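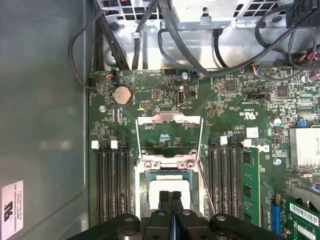
Figure 1. Gripper fingers pointed toward the processor socket. Load plate open, white insert in the socket, memory slots on either side.

Section 4. Working the board bench with Domo

Before you begin

Welcome to the board bench. If you came over from the old hand teardown line at Flomberg, most of what you know still counts, and you'll probably catch yourself reaching for a screw that is now on somebody else's list. Give it a few shifts. The first week feels slow to everyone, and it's all right to be slow.

Domo is the name we use for the whole cell: the arm, the gripper, the wrist camera and the screen on the post beside the bench. When the screen says "Domo is waiting," it means the cell is waiting for you. It will go on waiting as long as you like. There is no timer behind it, whatever you may have heard at lunch, and the pause count that used to show in the corner of the screen was taken off in August after people told us how it made them feel.

Sections 1 through 3 cover power, the fence and the emergency stops. Please read those first, even if you've worked beside an arm somewhere else. You also need your own sign-in card. Borrowing a card gives Domo the wrong reach settings, and you'll end up stretching across the bench all morning.

4.1 Who does what now

On the old line one person took a machine from lid to bare metal. With Domo the work is shared, and the share can change from job to job. As things stand:

You open the case, check for damage, tidy the cables, decide whether a board is worth saving, and have the last word on anything that looks odd.

Domo goes in close to the board for the small, repeated moves around the socket and the memory, one step at a time, each time you confirm.

Expansion cards stay with you. So do coin-cell batteries. We tried both with the gripper during the Drillness trial and the people at the bench did them faster and with a good deal less swearing.

Your grade and your hours don't change when you move to this bench. You'll do less twisting of the wrist and more looking and deciding, and some people find the looking more tiring than the twisting ever was. Take your breaks. If your eyes are sore by mid-afternoon, tell your lead and swap to packing for the rest of the shift.

4.2 Preparing a chassis

1. Clip on your wrist strap and check for the green light on the strap tester.

2. Make sure the machine is unplugged and has been standing on the intake rack for at least 20 minutes.

3. Set the open case on the mat with the board facing up and push it gently against the corner stop. You should feel it seat.

4. Look over the cables. Anything that arcs over the board or hangs toward the socket needs to be eased back over the metalwork and held with a soft tie. Leave plugs in their headers for now, the fan plug included.

Note: Thin black cables are the ones that get missed. They lie flat against a dark slot and the camera has trouble picking them out. Run a fingertip along the edge of the board, all the way down, before you step back.

5. Find the maker's mark on the board and pick the matching layout on the screen. On Dell boards the logo may be printed sideways or tucked in beside the memory, so tilt your head a little before deciding it isn't there. If you can't find a mark at all, choose "Unknown board" and Domo will ask you to point out the socket yourself.

6. Look at the socket. Tell Domo which of these you have:

Load plate open, with a cover or insert in the socket. Leave the insert where it is.

Processor in place. Go on to 4.3.

Load plate open, socket bare. Stop and fit a cover from the drawer under the screen. The contacts are easily bent and we can't sell on a board with bent contacts.

7. Check the memory slots on both sides of the socket and enter how many modules are fitted. It's common to find a machine with a single module standing in a row of empty slots, and at the end of a long shift your eye can slide right past it.

8. Step back behind the yellow line on the floor and press Ready.

Caution: Never reach into the case while the ring light on the arm is blue. If you've dropped something in there, press Hold first, wait for white, then reach. A dropped tie can stay dropped for a minute.

4.3 The socket and the retention frame

You'll be closest to Domo for this part, so let's take it gently. The gripper comes in low over the board and keeps to one side of the socket, and the screwdriver goes to the frame screws one by one. The first time you see all that black metal going in between the memory banks you'll want to pull it back by the elbow. Most of us did.

1. Confirm the layout on the screen. The screws it has found are ringed in orange. Compare them with the real ones. If a ring sits on a bare patch of board, or a screw has no ring, press Not right and drag the ring to its proper place with your finger.

2. Press Approach. The gripper moves in at its slow speed and stops above the socket. Watch the clearance to the memory slots and to any card still standing upright beside them.

3. If the clearance looks tight, press Hold and take the card out yourself before carrying on.

4. Press Driver. When the tip meets the screw, look at it from the side. You want the driver fully down in the head and no daylight showing between them. On most of our machines it reaches the screw at a slant, so look twice.

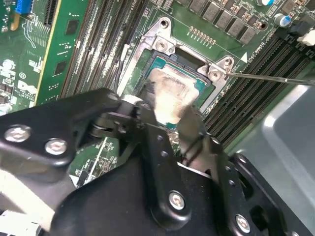 Figure 2. Driver tip at the right-hand screw of the retention frame, gripper reaching in toward the socket. Thermal paste residue on the processor lid.

5. If you're happy, press Turn. If you aren't, press Reseat. Reseat can be pressed as many times as you like, and it doesn't go down as a fault against you or against the cell.

6. Repeat for each ringed screw. Loosened screws go in the magnetic cup at your right hand.

7. Wait for the white ring light before you go anywhere near the processor.

Note on thermal paste: The lid of a used processor will often have a streaky gray-white layer left on it. Domo doesn't clean. Wipe the lid after the processor has been lifted out and set in its tray, using one of the lint-free squares, and work from the edge toward the middle. Keep paste off the green rim and off your cuffs. It does not wash out, as several good cardigans could tell you.

Caution: A smeared lid can shine in the camera and lead Domo to read the height wrong. If the height figure on the screen jumps about, switch off the bench lamp on the left and press Look again. Do not press Accept just to get it to move along.

4.4 When to say no

Sointu Saarinen ran the Drillness trial and wrote the first draft of these pages, and she asked us to keep one paragraph of hers exactly as she had it:

"You are allowed to stop it. You don't need to be sure. A feeling in your stomach that the driver sounds wrong is enough, and I would sooner walk over to your bench five times in a morning and find everything fine than come over once to a cracked board and a person who says they had a feeling."

So, please press Hold if you notice any of the following:

The driver changes its note partway through a turn.

The board flexes, even a little.

A cable moves when the gripper moves.

Somebody walks up to talk to you. Hold, have your chat, start again.

After a Hold, the screen asks for a reason. You may choose "No reason given." The shift leads see the reasons added up for the whole bench and have agreed to leave them that way.

4.5 Handing over at the end of a shift

1. Finish the machine you're on, or stop at a point where every loosened screw is accounted for in the cup.

2. Press Park. The arm folds back to its rest and the ring light goes off.

3. Wipe down the gripper fingers with a dry cloth. Look at the hex-socket screws on its plates while you're there, and if one has worked itself proud, leave it alone and put a red tag on the arm. Tightening those belongs to Sjöberg in maintenance, who has the right torque key and likes to keep track of which ones wander.

4. Write down anything strange in the bench book. Yes, the paper one. The log on the screen holds every move Domo made, but it has no way of knowing that a batch of cases smelled of smoke or that the mat is starting to curl at the corner.

5. Tell the next person face to face if you can. Four or five minutes of overlap are built into the rota for it, and they are paid.

Note on pace: The bench was planned for almost 300 boards a week with two people per shift. Some weeks bring awkward machines and the count drops. Leads have been asked to bring up the count with the bench as a whole and to leave individual sign-in records out of that talk. If you find it going otherwise, mention it at the bench meeting or to Sointu directly; her desk is the one by the intake door with the box of spare wrist straps on it.

4.6 Learning the bench

For your first 20 boards you'll have a partner who has done this before, and your partner keeps a hand near Hold so that you can keep your attention on the socket. After that you'll work as the lead pair of eyes while they watch, and then the two of you decide together when you're ready to sign off. Some people want longer. Ask for it, and it will be put on the rota.

If you'd like to learn the layout side as well — drawing in new boards, setting the approach paths, naming the screws — put your name on the sheet inside the bench book. The layouts you pick from in 4.2 were drawn by people from the old hand line, and there is a shelf of odd boards still waiting to be added.

Section 5 covers sorting, trays and labels.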